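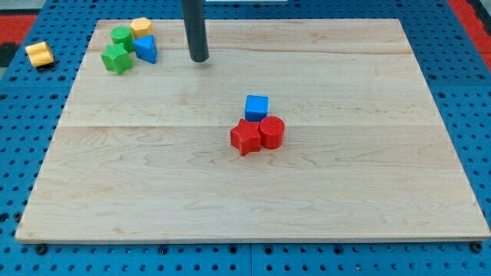

The Dullen gauge read 102 at seven o'clock, two centimetres above the mark. Anneli Nurmi entered it in the log and rang Pollham.

"Confirm the colour of the water," said the duty officer.

"Grey."

"It was brown in December."

She checked. The December entry was in her own handwriting — brown, 300 metres below the weir. She had spent all of December in Metow. She wrote "grey" again, initialled it, and compared the initials.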